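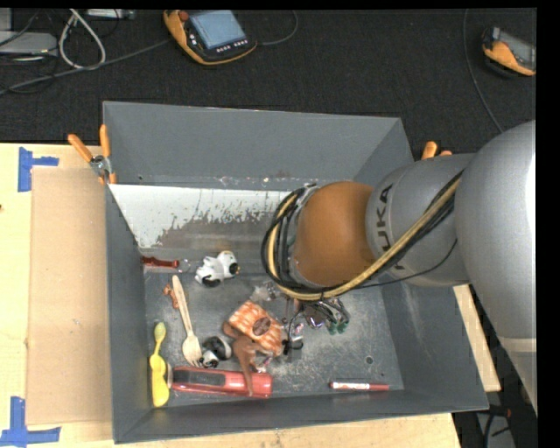 # Questions I get about selling sauce

I make three hot sauces and a tomato relish under the name Jutell, and I get a lot of email from people who'd like to do something similar. I love these emails! I'm also very slow at answering them, so I've put my usual replies in one place. I'm one person with one small business, so check anything legal with whoever licenses food makers where you live.

Last changed 7th April. I added the part about returns and rewrote the part about labels.

## Can I start out in my home kitchen?

Maybe. It depends on your state and on what's in the jar. Jams and baked goods often get an easier ride than sauces and pickles, and relish sits in an awkward spot where you can't tell which side it falls on until you ask. Call your state's food office, tell them exactly what you want to make, and write down the name of the person you spoke to. I got two different answers from the same office on my first try and was very glad I had names.

I cook in a rented kitchen now. It costs me money every month and I grumble about it, but I wouldn't go back to boiling vinegar in the room where I also watch TV.

## Do I need my recipe tested?

For anything acidified, I'd assume yes until somebody official tells you no. You send jars and your full written process to a lab or a process authority, and they come back with what you can and can't do. Mine came back with a change to the relish (more vinegar, longer hold) and I sulked for a week. Then I made it their way and my sister couldn't tell the two apart.

Write your recipe in weights before you send it. "Four big onions" is no use to them.

## How big was your first batch?

Thirteen bottles. I gave away most of them, with a little card asking people to text me what they thought. Wiremu Kingi, who had the cheese stall next to mine at my first market, sent back a whole page of notes, and the green sauce is much better for it.

## And your first real batch?

500 bottles, and it was too many. I'd worked out that the glass was cheaper by the pallet, which it was, and I hadn't thought about where full bottles live once they've been filled. (The hallway. They lived in the hallway.) If I did it over I'd pay more per bottle and buy a third as many.

## Where do you get your bottles?

I buy from Trasska, and before that from a place called McPhee that was closer to me but kept running out of the five-ounce size. Whoever you use, ask these before you order:

- Are caps included, or are they a separate line on the invoice?
- What's the minimum, and does mixing sizes count toward it?
- Is there a lift-gate charge for delivery to a place with no loading dock?

That last one got me twice.

## What has to go on the label?

Mine has the name of the product, the ingredients in order by weight, the allergens, the net contents, and my business name and address. Your state may want more, especially if you're working under a home-kitchen rule, and there may be a nutrition panel to deal with depending on your size and where you sell.

Two things I got wrong. I used a gorgeous skinny typeface that was too small to pass, and I listed "Worcestershire sauce" without listing what was in it. It has fish in it! Anything you buy ready-made brings its own ingredients along, so keep the packaging.

Tipene Kerslake drew my labels and laid them out again when I had to fix all this. Please pay your designer for the second round.

## Do I need a barcode?

At a farmers market, no. For a store with a scanner, yes, pretty much. I put it off for a year, and then had to put stickers over part of my nice new labels. Leave a blank spot on the back for one from the start, even if you don't think you'll ever want it.

## How did you get into your first store?

I walked in with a bag of sauce and asked for the manager, who was out. So I left a bottle of each with a price sheet and went back the next week, and the week after that. The manager was Raelene Ruddock at Jaditz, and she took a dozen of the red and none of the others. A dozen felt enormous to me.

Go mid-morning, never at lunch. Bring your own crackers and spoons. Know your wholesale price before you open your mouth, since it's the first thing they'll ask and "um" isn't a price.

## What's the difference between wholesale and consignment?

Wholesale, the store buys the bottles and they belong to the store. Consignment, the bottles stay yours and you get paid when one sells. I did consignment with two shops and I won't do it again. I lost track of who had what, one of them changed owners, and I still don't know what happened to a case of relish. Plenty of people are happy with it, so if you're better at paperwork than I am, it might suit you fine.

## How do you set a price?

I add up everything that goes into one bottle: ingredients, glass, cap, label, my share of the kitchen rent, and my own time at a wage I'd accept from somebody else. I double that for wholesale, and the store adds its own bit on top. If the shelf price makes you wince, look at the glass and the peppers first. Leave your wage alone. I left mine out for the whole first year, and I thought I was doing great, and I wasn't.

## How much do you sell now?

Last April I sold 544 bottles, my best month so far. A normal one is quieter than that. My second big run was another 500, and that time I had store orders for most of it before I lit the stove, so the hallway stayed a hallway.

## Do you take returns?

From a store, if a seal is bad or a bottle leaked in the box, I swap it and say sorry. If something just didn't sell, I'll trade it for a different flavor, as long as it's got a few months left on the date. I don't give cash back. I put this at the bottom of my price sheet so it doesn't come as a surprise.

## Do I need insurance?

Both of my markets wanted to see product liability cover before they'd give me a stall, and so did the first bigger store. Shona Maihi at the rented kitchen told me which forms to ask for, and it took one afternoon on the phone. Get the certificate as a file you can email, because you'll be sending it to everybody.

## Will you taste my sauce?

Yes! Please put it in a sealed bottle with the ingredients written on it, and tell me how hot it is. I'm Coralie Whitelaw, I'm at the market most weeks when it isn't pouring, and I'd much sooner try it there than have it come through the mail.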